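Best place for a real steak dinner near Jirner?

porchlight_pete
My in-laws are coming for 2 nights in June and they are steak people. Like, they plan the drive around it. We've only done takeout since we moved here so I have no clue. Is Batista still good or should I go with Sodetti? Budget is whatever, within reason.

mudroom
Batista, easy. Get the rib eye and the creamed spinach and don't fill up on the rolls (I always fill up on the rolls). We went last month and I'm still thinking about it.

gravyboat55
Have to disagree with mudroom. Batista used to be great but the last couple times my medium rare came out gray all the way through, and they wanted $55 for it! Sodetti is smaller and louder but the guy on the grill knows what he's doing. Ask for a booth in back if your in-laws don't love noise.

mudroom
Gray all the way through? Did you send it back? They've always been nice about that when I've asked.

gravyboat55
Sent it back the first time, yeah. Second time I just ate it and sulked.

tinroof_tess
I'm with gravyboat on the steak, but Sodetti doesn't take reservations for small parties and the wait was about 20 minutes when we showed up at 5:30. By 7 it's a zoo. Batista will at least hold you a table.
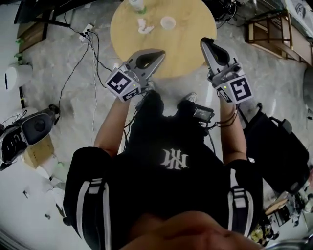
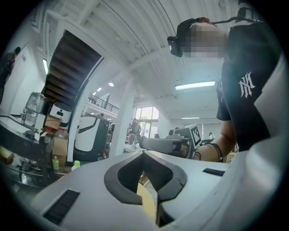
black T-shirt in both of these

mudroom
Thanks Tess!

porchlight_pete
Ok so early at Sodetti or later at Batista. Father-in-law eats at 5 anyway so that might settle it. Anything for my wife, who doesn't eat beef?

tinroof_tess
Sodetti has a trout she'd probably like. Skip the pasta.

mudroom
Batista has way more for non beef people, just saying. And if you want pie after, Flilla is right across the street and stays open late.

gravyboat55
Ok, we agree on Flilla. Get the sour cherry.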